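Search this blog
Type and press enter

Putting the toys in order, second attempt

In October I decided that the soft toys must leave the sofa. We have lived in this apartment for three years and all this time they were on the sofa, on the radiator, behind the door. When my friend Virgil Costache came to visit, he sat on a rabbit and he was very polite about it.

My first attempt was with cardboard boxes from the Cârstea shop downstairs. They are free and strong, but the children did not like them. When a box is closed, the toy inside is forgotten, and when it is open, the flaps are always in the way. After two weeks the sofa was full again.

So on Monday evening I began again, this time with plastic bins. I bought them at Akby and I paid 60 lei for each, which I find a fair price. My wife wanted the woven baskets from Flellari. They are prettier, I agree, but I remember how my mother's basket caught every sweater in the house. I wanted something that I can wipe with a cloth.

I made my rule before I started: first everything goes on the table, then it goes in a bin, and only after that the bin goes to the shelf. If I carry toys directly to the shelf, I stop in the middle and begin to read old children's books. I know myself. The table is good for this work, it is light wood and I can see every small thing that falls on it. 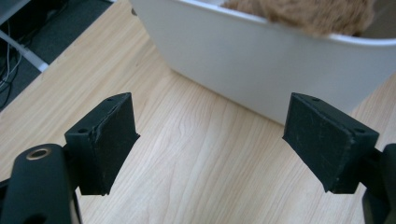

What went in first

I began with the furry ones, as they take the most space and I wanted to feel some progress. I did not press them down. My neighbor Silviu Anghel keeps his daughter's toys in vacuum bags and they come out with flat faces, and some of them stay so.

The bigger animals go at the bottom and the small ones on top, where a child can reach them without emptying everything on the floor. Toys with buttons or hard eyes I put in a separate bin, together with the puppets.

What I did not keep

Two bears with open seams are waiting for my needle. One bag goes to Tudor Pascu, who has a new baby. I asked the children before I gave anything away, and it took longer than all the sorting.

The labels I will make next week, with drawings, for the little one cannot read yet.

2,068 views
Share this post: 3 shares
4 comments

We use cookies to remember your settings. Accept / Read more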